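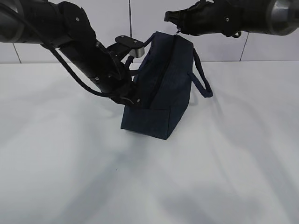

Two-armed robot learns to work a bag zipper, its makers say

19/11/2025

A robotics group at Bimeo says it has taught a pair of arms to open and close zippers on soft bags after showing them the job just 100 times. The result, posted this week as a short paper with no outside review so far, is being passed around as a big step for machines that handle cloth. It may be one. The paper leaves a lot of room for doubt.

Zippers are hard for robots. The pull is small, the cloth gives way when tugged, and the bag slides unless something keeps it in place. The Bimeo method, called Plekeo, splits the work. One arm steadies the side of the bag near a handle while the other takes the pull. A person first guides both arms through the task by hand controls, and software then learns to copy the motion from the recordings.

What the group claims is new is the way the steadying arm is trained. In older setups it grabs once and stays put. Plekeo lets it shift its grip while the other arm is pulling, using the same camera views. According to the paper, that change raised the success rate from 52 percent to 81 percent over 175 test runs.

Those figures need some care. All 175 runs used bags from the same small set, and only 3 bags were in it. Two of those had also been used in training. On the one bag the system had never met, the paper reports 18 runs, which is too few to say much, and it gives that result only as part of the total. A reader who wants to know how Plekeo does on a strange bag can't work it out from the tables.

There is also the matter of how each run began. Bags were set upright on a bare white table, with the zipper pull at the top. A bag dropped on its side, or one with the pull tucked under a fold, was not tested. Most bags in most homes fall into one of those two groups.

"I like the idea of the moving grip, and I think it will hold up," said Defne Öztürkmen, who studies cloth handling at the Stallon lab and had no part in the work. "But a run counts as a success here if the zipper gets past the halfway mark. I'd want to see it go all the way, and I'd want to see the failures."

The paper gives the failures one paragraph. It says the most common trouble was the gripper slipping off the pull, followed by the steadying arm getting caught in a handle. It does not say how often a person had to step in – a number that matters to anyone thinking of using such a system for real work.

Bimeo says it will release the training recordings but has not given a date. The code is to follow later. Öztürkmen said her lab plans to try the method on backpacks and pencil cases once both are out.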